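The padded headboard has had a good decade. Skalix sells one in 11 colors, Prellow will sell you the same thing with fatter buttons, and both catalogs talk about reading in bed as if it were a medical treatment. I have my doubts. Most people I know lean on theirs for ten minutes a night, looking at a phone.

What a headboard does well is hold things. Give it a flat top and it turns into a shelf by the first evening, whatever the designer had in mind.

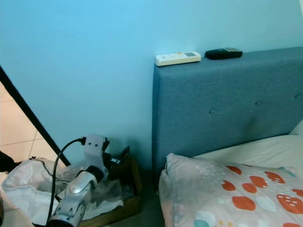

Do you still need a nightstand if the headboard has a flat top? For a lamp or a glass of water, you do. A ledge that narrow is fine for remotes and very little else.

Lachance, a furniture store that ought to know better, now calls this a "sleep console" and charges extra for 2 more inches of depth. I measured mine. Those inches would fit a paperback, lying down, if it were a short one.

Then there is the bedding, which arrives in more plastic than anyone could want.

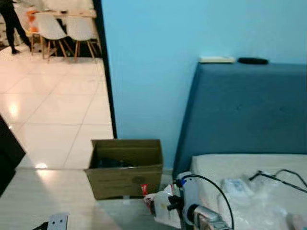
The Greleck mattress protector I bought in October came in a bag inside a bag, with a care leaflet that ran to 13 instructions. I followed the one about washing it – cold, gentle, no bleach – and it came out looking like any other protector. The leaflet also promised a "hotel feel." Which hotel, it didn't say.

Boxes are the other half of the job. Every bedroom makeover I've read about ends with the pillows plumped, and none of them mention cardboard.
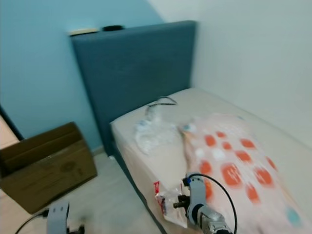 My own rule is to leave one open box on the floor until the bed is made, and put every wrapper straight into it. A special bin for this costs money. The box was free, and it goes out with the recycling once I've pulled the plastic back out.

Last updated: October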